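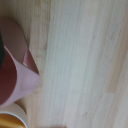

**Parish merger listening sessions – anyone been to one yet?**

**tdhillon_choir** · 2024-02-20
Ours is Thursday at Sirkville. 3 parishes going down to 2 is what I heard. Is there a written plan or do they just collect our comments and do what they want

**savita.p**
Went to the Lodhi one. There is a draft, 400 copies printed and they still ran out. Fr. Chibuzor Ugwu read most of it out loud. Mass times are in the back, look there first

**olow_umesh**
"Listening" is generous. Two minutes each at the mic and a bell. I asked about the school roof money and got "noted"

**savita.p**
you went over by a lot Umesh. And he did answer, he said restricted gifts stay with the building they were given for

**olow_umesh**
He said they *should* stay. Different word.

**trilok_g**
Unpopular opinion but we can't keep going like this. 1050 registered at Olow and maybe a third of the pews used on a good Sunday. One priest driving to all of it. I'd take a later Mass over no Mass

**tdhillon_choir**
ok but what about the choirs. We have people who've sung together since before I was confirmed. Not in the draft I'm guessing

**savita.p**
One line. "Music ministries will be invited to colaborate"

**tdhillon_choir**
great

**trilok_g**
Put it in writing. Comment forms go to the deanery office in Urnia, they take them til June. Mine was a full page, both sides

**olow_umesh**
Sent mine. No reply yet – will post if I get one

**tdhillon_choir**
thx. Is parking ok at Sirkville or shoud I walk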